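Parish boundaries again, sorry

I know I went on about this last month, but the diocese has finally answered our letter on merging St Brigid's with Tormont, and I promised I'd pass on whatever came back. It's two pages long and most of it is thanks. The gist is that Sunday Mass stays at both churches until the end of April, and after that they'll "review attendance" (I did groan at that bit).
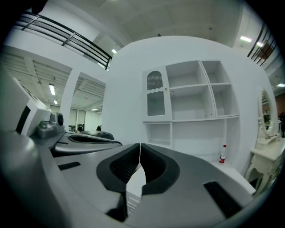
Our petition had 649 names on it, which I think is brilliant for a village our size! Biljana Kelmendi took it to the bishop's office herself and got a signed receipt, so they can't say it went astray. What we still haven't been told is who decides about the hall, or whether the Saturday vigil is safe. I've written back asking for both in plain English.

If you'd like to see the full letter, Florante Galang has copies at the back of church after the ten o'clock.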